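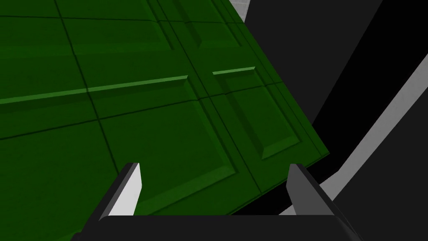 About the Solberg Laboratory

The Solberg Laboratory is a physics teaching and research unit at Ristell College in Zanddale. We study magnetism in thin films and layered crystals, mostly at low temperature, and we teach the second- and third-year laboratory courses for the college.

The lab opened as a single basement room with one cryostat and a secondhand magnet. We now have the whole lower floor of the Stenero Building: three measurement rooms, a sample preparation room, a small machine shop and an office that the graduate students share. The measurement rooms sit on their own concrete slab, separate from the rest of the building, to keep vibration down.

What we work on

Most of our projects deal with how magnetic order changes when a material is made very thin. We grow films between 2 and 100 nanometers thick, cool them, and measure their resistance and magnetization as the field is swept. A smaller group works on numerical models of frustrated magnets and runs its calculations on the college cluster.

We also keep a sample library. It holds 1482 catalogued films and crystals, each with its growth record. Outside groups may borrow samples for up to six months. Write to the lab office with the catalog number and a short note on what you plan to measure.

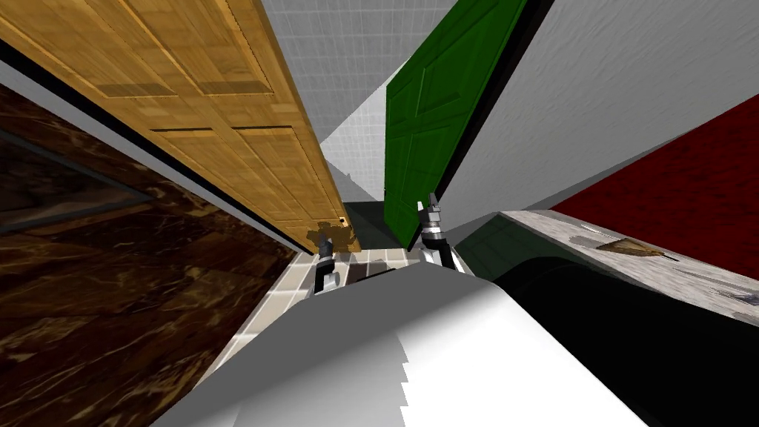
Teaching

Each year students in the laboratory courses work through eight experiments, among them the Hall effect, electron spin resonance and the superconducting transition in lead. Students work in pairs and keep a paper notebook, which is graded along with the written reports. Third-year students can replace the last two experiments with a project of their own, if a member of the lab agrees to supervise it.

In August we run a two-week summer school for high school students from the Zanddale area. There is no fee. Applications close at the end of April.

People

The lab is directed by Oda Rustad, who came to Ristell as a postdoctoral researcher and set up the film growth program. There are four faculty members, two technicians, nine graduate students and a varying number of undergraduates.

Visiting us

The entrance is on the north side of the Stenero Building, down the ramp. Please check in at Room 654 upstairs first to get a badge. Visitors with pacemakers should tell us before they come, as parts of the lower floor are closed to them when the large magnet is running.

Page last updated 27 September 2019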